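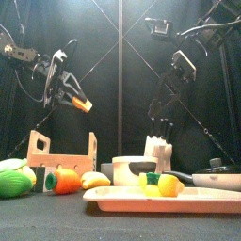
The Pustside play kitchen set is a mixed box of pretend food and small kitchen pieces for children three and up. It is sold as one set and packed in a single carton. The food is sized for small hands and goes with most play stoves and counters. Shown with the set are the ear of corn in its green husk, the light wooden crate with raised ends, and the white knife block. The crate works for storage or as a market stall.

Details
Item number: 834
Carton weight: 41 oz
Age: 3 years and up
Assembly: none

Care
Wipe the pieces with a damp cloth and let them air dry. Do not put them in the dishwasher. Keep the crate out of standing water.

Ordering
Orders placed before noon ship the same day. Schools and day care centers buying 10 sets or more can ask Corinne Park in our sales office for a quote. Spare food pieces are sold separately and usually take about a week.

Customer review
"We bought two for the preschool room in March. The corn is always the first thing out of the box. I would like a lid for the crate." Margareta Oprea

Also from Pustside: play stove, tea set, shop counter.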